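The Arm That Didn't Know It Had Let Go

The engineer who agreed to talk about the Waltmont fault had one condition, that we leave the name out. "I'm not hiding," the engineer said. "I just don't want to be the person who gets asked about this at every meeting until I retire."

We met in March, in the workshop where Waltmont runs its two-arm assembly trials. The company wants a pair of arms to handle light tubular frames, the sort used for display stands and garment racks. Its sales material calls the system "ready for the floor." I had read the incident report before I came, and I asked whether that phrase was still accurate.

There was a pause. "It was accurate for the demo."

What happened in the incident is simple enough to tell. Two arms were holding one frame between them and lifting it. One of the grippers lost its hold. The controller went on believing that both had a grip, so the lift continued with all the weight on one side. The frame swung round, struck the other arm at the wrist and went off the table. A technician was standing 2 meters away. The frame missed.

"People hear that and they ask why it slipped," the engineer said. "Fine, it slipped. Shiny tube, not much friction, things slip. I want to know why the arm carried on for another 6 seconds like everything was great."

Six seconds is a long time. I said so, and got a nod.

The explanation, as far as anyone at Waltmont will give one, has to do with how the system decides it is holding something. The gripper closes until its fingers meet resistance. If they stop short of fully closed, the software marks the part as held. After that, in the version that was running, it did not check again until the next step in the sequence. The grip software comes from an outside supplier, Dudetti, and the lift planning was written in-house. Each side assumed the other was watching during the lift.

"There's an email where we say it's theirs and an email where they say it's ours," the engineer said. "Both emails are very polite."

I asked about testing. Waltmont's internal summary says the lift was repeated 100 times without a drop before the system was shown to customers, and I have seen that number used in a presentation as proof of reliability. The engineer was less impressed by it than the presentation was.

"Same frame, same spot on the table, same person setting it down. You could run that a thousand times and learn one thing. It's a good test of whether the arm can do the thing it already did."

And the emergency stop? It works, the engineer said, and it was within reach. The technician hit it after the frame had already fallen. "Which tells you something about people, not about the button. You watch it go wrong and for a moment you think it knows what it's doing. I've done it too."

That was the part of the conversation I kept going back to. Waltmont's answer to the incident leans heavily on the operator: a longer briefing, a line painted on the floor, a rule that somebody keeps a hand near the stop during every lift. I asked if that wasn't just handing the fault to whoever happens to be on shift.

"Partly, yes," the engineer said. "I argued against calling it a fix. It's called a fix in the report."

There has been a change to the software as well. The finger position is now read 10 times a second through the whole lift, and if either gripper closes further than it should, both arms are meant to stop where they are. The word "meant" was the engineer's. With a part held by one arm, stopping dead can also set it swinging, and a slower controlled lowering is still being worked on.
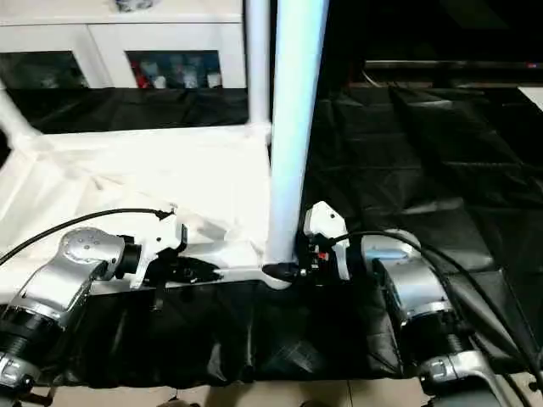 Two arms with their grippers on a white tubular frame over a black-draped table at the Waltmont workshop.

I asked what would happen if a customer took delivery tomorrow. Shao, a fixtures maker, has been offered a trial, and Bovis has been mentioned as the next in line. The engineer said the trial agreement calls for a guard fence, which the workshop setup did not use at the time of the fault.

"With a fence I'd sleep all right. Without one, no. But the whole pitch is that you don't need a fence, so you see the problem."

Waltmont's written reply to my questions ran to one paragraph. It said the event was "isolated," that no one was hurt, and that the system "meets all internal requirements." I asked for the internal requirements and was told they were not shared outside the company. A second question, about whether the 100-lift test had been repeated with different frames, got no reply at all.

The engineer had seen the paragraph before I did and didn't want to add much to it. "Isolated from what, I'd ask. We had a slip, we had a check nobody owned, and we had a person standing too close. That's three things."

The new lift tests are due to go on through the spring. The engineer has asked for bent tubes, oily tubes and frames put down crooked by someone in a hurry. So far the crooked ones have been approved.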